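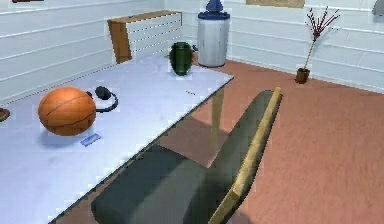

Rianne Verschueren findet ja, man solle alte Telefonnummern endlich vergessen, der Kopf brauche den Platz. Ich kann's nicht! Die von meiner Oma in Hevthorpe sitzt bombenfest, und da geht seit zehn Jahren keiner mehr ran. Meine eigene Handynummer dagegen? Muss ich nachschauen, jedes Mal (peinlich beim Arzt).

Im Mai habe ich deshalb angefangen, wieder Nummern zu lernen, fünf Stück, abends beim Zähneputzen.
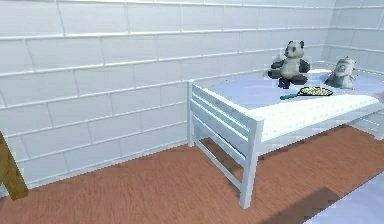 ## Singen hilft

Den Trick habe ich von Bereket Asfaw: Nummer auf eine Melodie legen und dann laut, wirklich laut! Die Zahnarztpraxis läuft bei mir jetzt als Walzer, meine Schwester als Schlager, und der Pizzadienst in der Makowska klingt leider genau wie meine Schwester. Zweimal habe ich sie schon nach einer Calzone gefragt. Sie hat beim zweiten Mal aufgelegt.

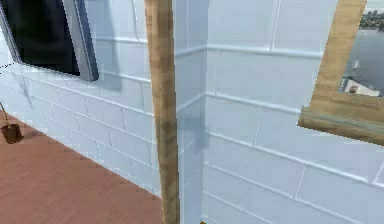
*Weiße Ziegel, helles Holz.*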